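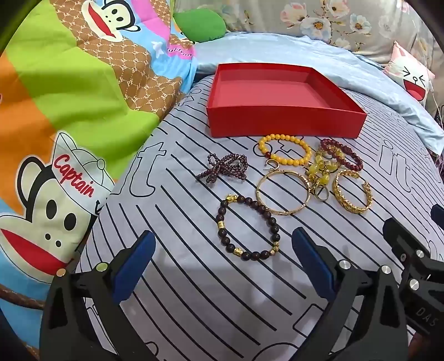 Necklaces are worse than bracelets, according to Ilham Benkirane, and anything strung on elastic is worse again, as it stretches while the jaws close and then lets go all at once. She would have given the first month to bangles alone if the group had let her.

The group is the second-year manipulation project at Drullbridge, and its task for the year reads simply enough on paper: put a spread of jewellery into a box, one piece at a time, using a pair of two-finger grippers held by hand. The recordings are then used to train an arm to do the same job. The students named the project Skestden in May and have been adding to its log ever since. As of 12 July 2020 it held 1,574 recorded picks.

Jewellery was chosen over the usual blocks and cups for its range of behaviour. A bangle is stiff and keeps its shape, so one good contact is enough. A beaded bracelet hangs from wherever it is held and the rest of it swings. A fine strand has no fixed shape at all, and the group now logs it as a separate class. Rings are small and hard and sit almost flat to the cloth, which leaves very little for a pad to get under.

Each session runs for 40 minutes, with 20 minutes set aside afterwards for labelling. A pick is logged as clean, dragged or dropped. Dragged picks are kept. Anas Shehata, who wrote the labelling rules, argues that a model trained only on clean picks has no idea what to do when a second bracelet comes up with the first.

The ring took longest to settle. Early attempts pinched the band side-on and the piece rolled out of the jaws. The present method has the jaws meet low on the band, with the setting clear of the pads.

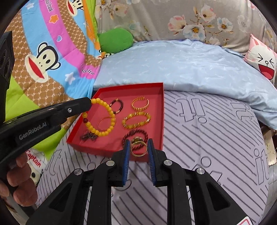
A ring held upright between the blue pads, over the near edge of the box.

Pad wear is the other running concern. The group compared two sets of ridges, listed in the log as Flitis and Chraibi after the students who cut them. Flitis held smooth beads better. Chraibi was kinder to textured metal but tended to catch on thin strands. Neither was dropped, and the pad set is now written at the head of every recording.

Transfer to the arm has only begun. Bangles go in reliably from most starting positions. Beaded pieces depend on where the first contact falls - close to a clasp or a charm, the grip tends to slip. Strands have not been tried on the arm yet, and Benkirane has asked for another 40 recordings of them before they are.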